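Reviews > Store Fixtures > Shelving

Britetden wall shelving unit with label strip: review

2025-09-26 -- by the Erneck fixtures desk

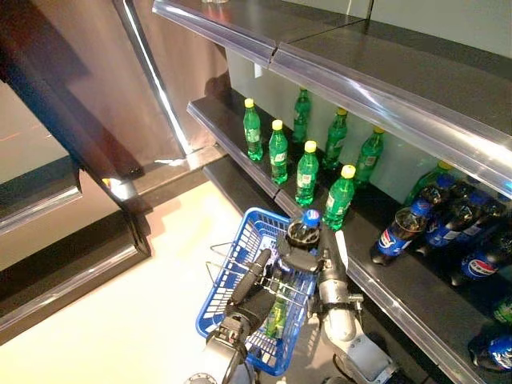 Britetden sells this unit to small shops that need a supermarket-style run along one wall. The dark gray shelves hide scuffs well and look tidy against a pale back wall. Soda bottles stand in two rows without crowding the front edge.

The clear price-tag strip is the weak point. It comes in sections, and the seam between two of them shows. Labels slide freely up to the joint and then catch. Under ceiling lights the plastic throws glare, so small print is hard to read from the side. Matte label stock helps a little.

Assembly took 2 hours. The brackets are stamped clearly and the manual is adequate, though the leveling step is explained too late. We loaded the middle shelf to 100 pounds and measured no sag at the front lip.

Price as tested was $747, delivered from the Prundau warehouse. The Omerović unit costs more and has a one-piece strip -- worth it if tags change daily. For stock that stays put, the Britetden is the better buy.

Last updated: September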